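Kategorie: Arbeit & Technik | Einzelhandel

1/ Ich arbeite seit drei Jahren im Laden von Moltier in Clundville, meistens Regal und Kasse. Seit Oktober lernen wir dort Handgriffe für eine Automatisierung ein. Ein paar Leute haben mich gefragt, wie das ist, deshalb ein kleiner Faden.

2/ Das System heisst Deselik. Später soll es am Abend die einfachen Sachen machen: Boden frei räumen, Papierkorb leeren, Ware gerade stellen. Damit es das kann, machen wir diese Arbeiten zuerst selber, mit einem Greifer in der Hand.

3/ Jede Bewegung wird eine Aufnahme. In meiner ersten Woche waren es 76, inzwischen hat unsere Filiale 693. Am Anfang war ich viel zu schnell. Man muss langsam hingehen, gerade greifen und erst loslassen, wenn die Hand ruhig ist.
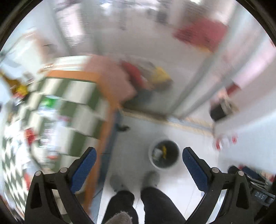 4/ PAPIERKORB
Von oben sieht er sehr einfach aus. Zerknülltes Papier ist aber schwierig, denn es hat jedes Mal eine andere Form. Mit den Fingern denke ich darüber nicht nach. Mit den zwei blauen Polstern muss ich vorher überlegen, von welcher Seite ich komme.

5/ Was sich für uns ändert: Die Spätschicht war früher zu dritt. Jetzt ist eine Person davon für die Aufnahmen eingeteilt, und die anderen beiden machen den Laden. Am Freitag ist das zu wenig, das habe ich auch so gemeldet.

6/ Mein Handgelenk war nach der ersten Woche müde. Wir wechseln jetzt jede Stunde. Diese Regel kam von uns und nicht von der Firma Hrubý, die das Ganze liefert.

7/ Ob ich Angst um meine Stelle habe? Ein bisschen, ja. Man hat uns gesagt, dass die Stunden bleiben und wir mehr Zeit für Kundschaft bekommen. Schriftlich habe ich es noch nicht. Ich frage bei der nächsten Besprechung wieder nach.

8/ Bitte korrigiert mein Deutsch, wenn etwas falsch ist, ich lerne gern dazu. Fragen zum Greifer beantworte ich nach der Schicht.

Ähnliche Beiträge
Spätschicht zu zweit: wie teilt ihr die Pausen ein?
Selbstbedienungskassen, ein Jahr danach
Welche Schuhe für acht Stunden auf Fliesen?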